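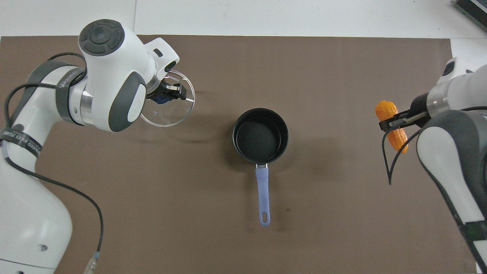 One reader has written to us that the notice for her father was correct in every line and she still could not recognise him in it. (Read this slowly, then wait a little.)

I start with her letter because it is the reason for this talk. Welcome the people, thank the Vurnwood library for the hall, say there is tea at the back.

## 1. What we have on the shelf

- The Smadi archive keeps 3156 death notices from our local papers. I have read 1395 of them.
- Most were written by the family, in one evening, very tired. Please say this with respect.
- The older ones are short, often less than 60 words. Name, age, street, church, hour of the funeral.
- The newer ones can go up to 3000 characters on the Workia page, and many families feel they must fill all of it. They don't have to.

## 2. What the family remembers later

I asked families which sentence they still knew by heart. Very few named the job title. They named small habits:

- "She kept the good scissors hidden from all of us."
- "He waved to every train."
- "She laughed before the end of her own jokes."

Ask the room: which sentence would you keep? Give them a minute and don't fill the silence. Last time I was nervous and I filled it.

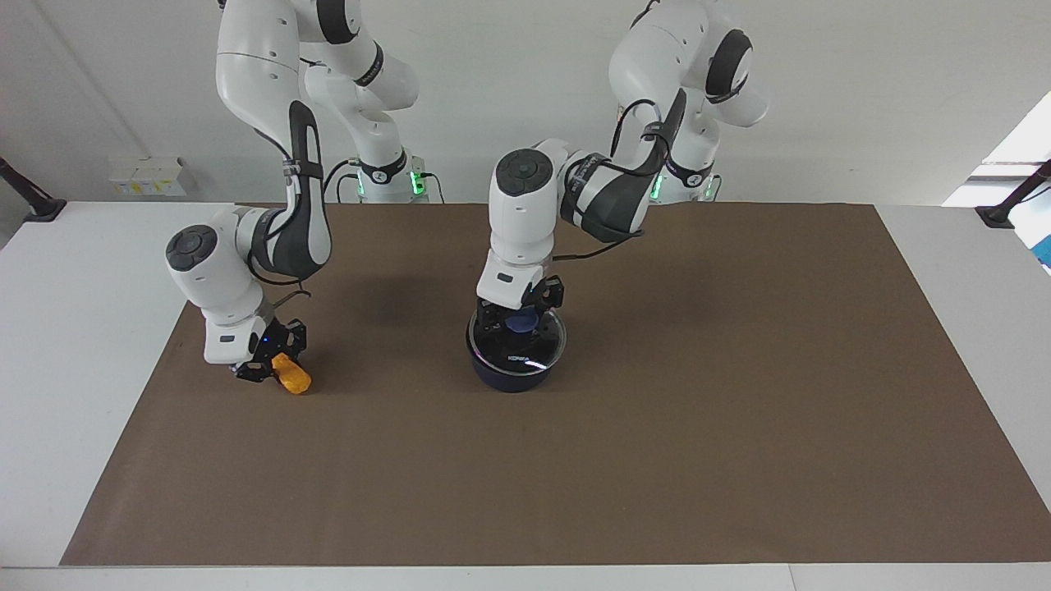

## 3. Some advice for the writing

- Write the facts first on a separate sheet: full name, name before marriage, dates, place of birth. Let a second person check the spelling of the grandchildren.
- Decide early if you write "died" or "passed away". Both are good. Mixing them in one notice reads strangely.
- Illness: only what the person would have told a neighbour.
- Stepchildren, former partners, a friend of many years. Talk about it before printing, as the paper cannot take a name back.
- If there are donations instead of flowers, give the full name of the charity.

## 4. If somebody asks

*Does it have to be sad?* No. Read the Ziltetance notice here, the one with the fishing licence. People usually laugh.

*Can I write my own?* Yes, and tell someone in which drawer it is. I wrote mine in November and I have already changed it two times.

*What about mistakes?* The paper prints a correction free of charge within the week. Online, write to the desk and keep their answer.

Leave the handouts beside the door. The hall must be locked at nine.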